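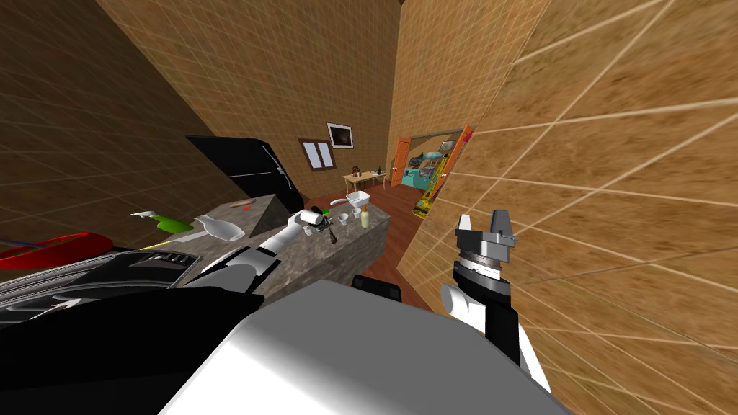 Grippers & End Effectors > Parallel > Two-Finger

Trorkitz P2 parallel gripper

The P2 is a two-finger parallel gripper for light household objects such as cups, bowls and bottles. It bolts to the Ketau wrist ring with no adapter.

We compared it with the older Fulis gripper in a simulated kitchen, 1,000 grasps each, same arm and same controller settings. The P2 did better on small cups and on bottles lying on their side. The Fulis still holds wide bowls better — its fingers open further.

The simulation files are free to download. Rahel Danzer answers setup questions by email.

Ships in 7 working days.

We use cookies to remember your cart. Accept | Settings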